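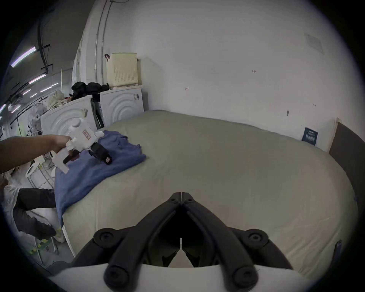 Iara Ibarra

Iara Ibarra is a poet and essayist from the river town of Covdale. She is best known for the long poem Mamo, which follows one night in a house where four generations sleep under the same roof. Her work often deals with rest, breath, and the slow changes of the body.

Early life

Ibarra grew up above her parents' bakery and began writing in the hours before it opened. She studied botany for two years and then moved to literature. Her first poems appeared in Koltach, a small quarterly edited by Nuria Benítez, who remained her editor for most of her career.

Mamo

The poem runs to 2597 lines in 40 sections. Each section opens with a line addressed to a sleeper, and the last repeats the first with the names removed. An early draft had 3757 lines; Ibarra cut a sequence set at sea, parts of which were later printed separately as Brandedberg.

Much of the poem is in unrhymed lines of uneven length. Section 12 is the exception, written in strict couplets and often read alone:

I lent the dark my weight till four,
and had it back, and owed it more.

Reception

Hjalti Briem praised the poem's patience and called its middle sections "a lullaby with the lights on." Ragnvald Tangen found it too long and preferred the shorter lyrics. A Portuguese translation by Welington Arruda keeps the section numbers but moves the couplets to the end.

See also

Brandedberg (poem sequence)
Koltach (quarterly)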